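Okay, the Stirudel lineup finally dropped and I've been yelling about it in the kitchen all morning! Clirkitz are closing the Saturday-size main stage slot in November, and Gekemow are playing their first record start to finish (I've waited eight years for that one). There are 30 bands over the weekend, and passes are $105 until they bump the price.

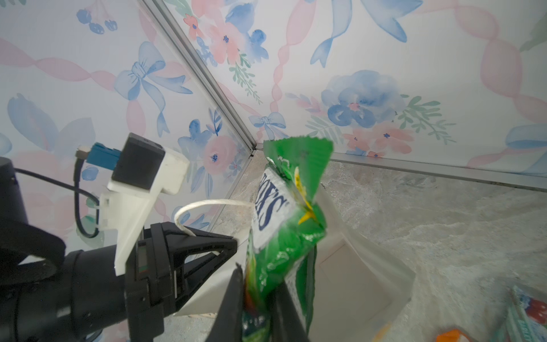

The late sets move indoors to the Robichaud this time, and you have to be 18 to get into those, so bring your ID. I'm already in for both nights. If you're going too, hit reply and we'll find each other up front!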